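Storing and Handling Household Chemicals in a Garage or Utility Room

Updated 16 June 2020

Most homes hold more reactive material than their owners would list from memory: drain opener, pool chlorine, paint thinner, battery acid, fertilizer, rust remover, lighter fluid. The notes below cover storage, separation and small spills. They apply to retail quantities only. Anything bought by the drum needs advice from the supplier and, in most towns, a permit.

Read section 7 of the safety data sheet

Every manufacturer publishes a safety data sheet for products of this type. Section 7 covers handling and storage, and section 10 lists incompatible materials. Print both and keep them in a folder outside the storage area, where they can be reached if the room cannot be entered.

Separate by class

Acids (toilet bowl cleaner, muriatic acid, many rust removers) go on one side of the room. Bleach and pool chlorine go on the other. Mixing the two releases chlorine gas. Ammonia cleaners should be kept away from both. Flammable liquids need their own cabinet, and oxidizers such as pool shock must never share it. Separate trays on one shelf are acceptable for sealed retail bottles of compatible products, but a tray does nothing about vapor.

In our own utility room in Greltbridge the layout is 3 shelves in a steel unit, with liquids on the lowest and dry products above them. A leaking bottle then has nothing below it to damage. The Malel polyethylene trays we use have a lip of 2 inches, deep enough to hold the contents of any single bottle we keep.

Temperature and ventilation

Pool chlorine decomposes faster in heat and should be kept dry at all times. Water-based products can separate or split their containers when they freeze, so move them indoors in November in cold climates. Keep solvents out of any room with a water heater, furnace or dryer. Vapor from gasoline and most thinners is heavier than air and travels along the floor to a pilot light. A vent placed high on the wall will not clear it.

Rags and cloths

Cloths used with linseed oil, tung oil or oil-based stain generate heat as they dry and can ignite without a flame. Do not ball them up or drop them in a trash can. Spread them flat in a single layer outdoors, away from the building, until fully stiff, or submerge them in water in a metal can with a tight lid.

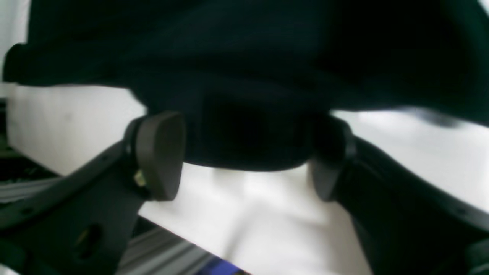 Cloths used with bleach should be rinsed in plenty of cold water before they go in the laundry. Never use the same cloth for bleach and then for an acid or ammonia cleaner. Discard cloths used with strong acid or lye.

Small spills

Open the outside door first. Put on nitrile gloves and splash goggles. For solvents, switch nothing on or off, cover the liquid with clay absorbent and sweep it up with a plastic dustpan. For acids, work baking soda in from the edge of the spill until the fizzing stops. If two products have mixed, leave, close the door and call the fire department.

Labels and disposal

Keep products in the original container. Write the purchase date on the cap with a solvent-proof marker. The Flutthorpe drop-off site accepts up to 5 gallons of liquid per visit, in closed and labeled containers. Last year's clear-out of our shelves came to 63 pounds, most of it old paint.

Check caps, trays and shelf fixings every 2 months. Replace any container that bulges, sweats or shows white crust around the neck.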